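Der weiße Tisch zieht ein -- Galerie aus Zimmer 13

Seit Montag steht er endlich an der Wand, der neue Schreibtisch. Ausgesucht habe ich ihn bei Birkholm, nach viel zu langem Hin und Her (Holzplatte oder weiß? weiß!).

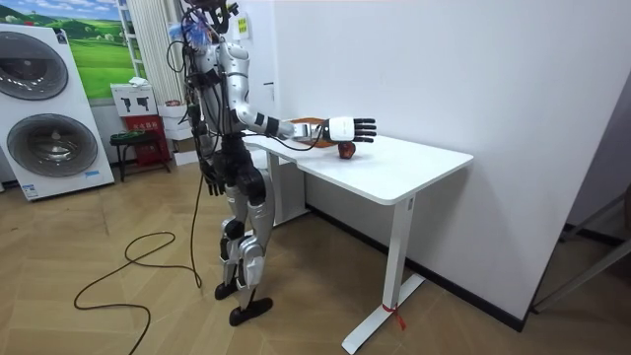
Weiß vor Weiß, dazu ein roter Apfel auf der Platte und unten am Tischbein das rote Bändchen.

Ich mag ja, dass die Ecken der Platte abgerundet sind. An meinem alten Tisch habe ich mir regelmäßig die Hüfte gestoßen, der hatte Kanten wie ein Brotmesser. Die Platte ist am Rand schön dünn, das Gestell ist aus Metall und ebenfalls weiß, und unten läuft ein langer Fuß über den Boden. Zum Boden in Holzoptik passt das richtig gut, finde ich -- Wayne hätte lieber etwas Dunkles gehabt, aber der sitzt ja auch nicht dran!

Der rote Apfel ist mein Lieblingsdetail. So ein dunkles, sattes Rot, und auf der einen Seite hat er einen noch dunkleren Fleck. Auf dem Weiß leuchtet das dermaßen, dass ich schon überlege, ob nicht doch eine rote Lampe her muss. Florence ist dafür, Laurier will erst mal ein Regal.

Was noch fehlt: ein Stuhl, der diesen Namen verdient, und irgendwas für die Wand. Von Urbańczyk gibt es ein Poster mit Segelbooten, um das ich seit Wochen herumschleiche. 500 Kronen sind mir dafür aber zu viel, also warte ich auf den Ausverkauf im Juni. Falls jemand von euch vorher eines loswerden will -- ich hole es auch ab.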